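Ticket 42: arm stops short of the cup, or knocks it over
Project: Inda (home build, two-joint wrist, head camera)
Opened by: Vira Romaniuk
Status: open, mostly sorted
Tags: depth, calibration, stick task

Vira, first post

Hi all, me again! Inda was behaving beautifully on the bench at the shared workshop, so of course I brought her home to the kitchen and now she can't find a cup. The task is the same one we've been using forever: take the stick from wherever it's lying, put it in the blue cup, go back to park. At the workshop she'd do it over and over without any fuss. At home she either stops a couple of centimetres short and lets go over bare counter, or she comes in too low and clips the rim (the cup is plastic or something like it, it survives, my nerves less so).

What I've tried so far:
- Restarted everything, including me (coffee).
- Reran the hand-eye calibration with the printed board. Error came out tiny, same as at the workshop.
- Checked the wrist screws. One was a quarter turn loose. Tightened it, no change.
- Swapped the blue cup for the wooden one. She finds the wooden one every time!! Which is what's driving me up the wall.

Log from a bad run:
detect cup_blue conf 0.91
depth cup_blue UNSTABLE, using plane fallback
plan ok
release
verify FAIL, no stick in cup

Any ideas? I'd rather not repaint the kitchen.

Ghassan Hourani replied

What's the counter made of? The workshop bench is that dull grey rubber mat, and the plane fit was tuned on it. If yours is shiny or has a busy pattern, the depth camera could be fitting the plane a bit high or low, and the fallback takes its height straight off the plane. Can you dump the plane height for ten frames or so with nothing moving?

Vira replied

Ooh. It's grey with little flecks all through it, and it does catch the light from the ceiling. Dumped the heights, and they wander all over the place, nearly a full centimetre between one frame and the next. At the workshop they hardly budge. So that's one culprit!

I laid a tea towel on the counter as a test and the heights settled down straight away. She did drag the towel along with her on the third go, so it's not what I'd call a permanent fix.

Jaruwan Kaewsai replied

Had this on my Zoltitz build when I moved it beside a window. Two things that helped me:

1. Average the plane over more frames before planning. The default is 2, which is silly. I run 100 and the wait doesn't bother me.
2. Turn the exposure down by hand. I'm on 2,000 in the camera settings (microseconds), auto was going way higher and washing out anything pale.

Also, what's behind the cup from the camera's side? A pale background and a pale cup don't give the matcher much of an edge to hold on to. That might be why the wooden one works for you, it's so much darker.

Vira replied

Jaruwan you're a legend. There's a white curtain right behind the counter, and the blue is a really light, powdery sort of blue. I never gave the curtain a thought.

Changed the averaging to 100 and the exposure to 2,000, left the curtain where it was, took the towel away. First run, stick in the cup. Second run, same again. I made a noise that brought my neighbour to the door. Grabbed this one off the head camera with the arm back in park:
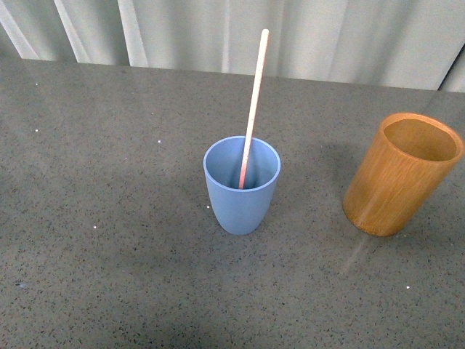 Head camera, stick in the blue cup, wooden cup off to the right.

Log from that run:
detect cup_blue conf 0.94
depth cup_blue ok
plan ok
release
verify FAIL, no stick in cup

Yes, FAIL. The stick's standing up in the cup and she reckons it isn't! So the placing is good and now the check is grumpy. It's the same stick we used at the workshop, the pale flat one.

Ghassan replied

Ha, progress though. The check looks for the part of the stick above the rim, and yours runs up in front of the curtain, light on light. I'd bet the tip gets swallowed by the background mask. Open verify.cfg and lower the contrast threshold a notch, or colour the top end of the stick with a marker and see if the check wakes up.

Vira replied

Marker it is, I've got a green one in the drawer. I'll do the threshold separately so I know which of them did the trick (learned that the hard way with the wrist screw). Leaving the ticket open until the check passes a whole evening's worth of runs. Jaruwan, could you send me your full camera settings file when you get a minute? I'd like to compare the white balance as well.

Jaruwan replied

Sent. Ignore the line about the lamp, that's only for my desk.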